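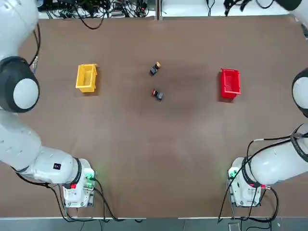 Figure 4. Two-arm station with the yellow and red bins set out and two parts between them.

4.2 Recording a sorting session

Read section 2 first if the arms have not been homed since the last power-up.

1. Check that the green indicator on each arm base is lit. If either one is off, stop and go to Troubleshooting.

2. Place the yellow bin on the left side of the table and the red bin on the right, open tops up. Both must be within reach of the arms.

3. Put two parts near the center of the table, between the bins. Lay them at an angle to each other and leave a gap wide enough for the gripper fingers.

4. On the Truvutow console, open New Session and pick the task name from the list. Do not type a new name for a task that already exists - the two sets will not be merged later.

5. Press Record, wait for the tone, then guide the arms through the task at a steady pace. Each episode has a limit of 30 seconds.

6. Return both arms to the sides of the table and press Stop.

7. Mark the episode Keep or Discard. Discard any episode in which a bin was moved.

8. Take the parts out of the bins and set them down in new positions. Repeat from step 5 until you have 24 kept episodes.

Note: Small fumbles are fine. If you miss a grasp and recover it, keep the episode.

Note: Change the angle of the parts as well as their position. Sets with every part facing the same way train poorly.

CAUTION: Keep cables clear of the arm joints. Check the loops beside each base before every session.

CAUTION: Do not reach over the table while Record is active.

Send questions about task names to Maricel Ambrosio at Landum.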